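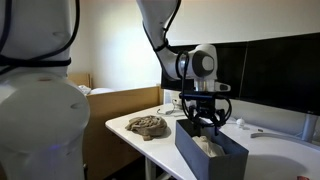
Subject: Re: [linen-swap] Sheets going gray after the water change

Replying to the list because two other members wrote to me off-list with the same problem.

On the February thread, the Flullcombe guest house wrote:

> We moved over to the new town supply in the fall and since then our
> white sheets have been coming out gray, mostly along the hems. The
> towels feel stiff too. We have tried more detergent and it seems to
> make things worse. Same machines, same detergent, same staff.
> Wash is at 40 with an extra rinse.
>
> Before we spend money on a softener, has anyone here dealt with
> this? We go through a lot of linen and I don't want to replace it
> all and then have the new set go the same way.

We had this at the Nustwood house two years ago, when they switched our side of the valley to the Feltaldale wells. I can tell you what we did, in the order we did it, including the part that was a waste of money.

First, get a hardness number before you buy anything. The water company will give you one for the area, but ours was an average across several sources and it was well off what came out of our tap. A pack of test strips is cheap. Test the cold feed to the washer as well as the kitchen tap. In our building the kitchen had an old softener on it that everyone had forgotten, so the kitchen reading told us nothing about the laundry.

Second, cut the load size before you touch the detergent. We were packing the drums to the door. When a load is that tight the dirt and soap don't rinse out, and hard water makes it show. Three-quarters full made a difference we could see on the pillowcases within a couple of weeks.

Third, about more detergent making it worse. That was our experience too, but only with the cheap powder we had then. It was leaving residue in the cloth, and the residue was holding the dirt. To check, take one clean, dry towel and run it alone on hot with nothing in the drawer. If you get suds halfway through, you have buildup. We got plenty of suds. We then stripped everything in batches: hot wash, no detergent, a cup of washing soda, then a second hot wash with nothing. It took most of a month to get through it all, doing it around the guest changes. Please don't do this with anything colored that you care about. We lost a set of blue bath mats.

The waste of money was the magnetic clamp that goes around the pipe. It cost us 118 and I could not measure any change at the tap or see any in the wash. Others on the list may feel differently. Ours is in a drawer and you are welcome to it for the postage.

What fixed it for good was a small salt softener on the laundry feed only. With fitting it came to 1,104, and the plumber needed half a day because the stop valve had seized. The unit is a Chamoun, the smaller of their two. It wants topping up with salt more often than the leaflet says, at least with our volume. We now use well under the detergent we used before, so it is paying for itself slowly -- I would not promise anyone a date.

On the stiff towels: skip the fabric softener, it makes them less absorbent. Shake them out hard before they go in the dryer and take them out while there is still a bit of damp in them. If you line dry, ten minutes in the dryer afterward helps.

On the hems, I don't have a full answer. The fold traps soap, and some of ours never came back all the way. We kept those for the staff rooms and cut the worst ones up for cleaning cloths. In the end we threw out over 3 dozen pillowcases, which was far fewer than I had expected when we started.

One question back to you. Is your 40 the setting on the dial, or have you checked the water in the drum? One of our machines was running a good deal cooler than it said, and we only found out when the service man put a probe in it.

If anyone has the smaller Chamoun and has found a salt that doesn't cake in the tank, I would like to hear about it. The tablets we get locally go to a solid lump by the end of summer.

-- Nustwood house, laundry and housekeeping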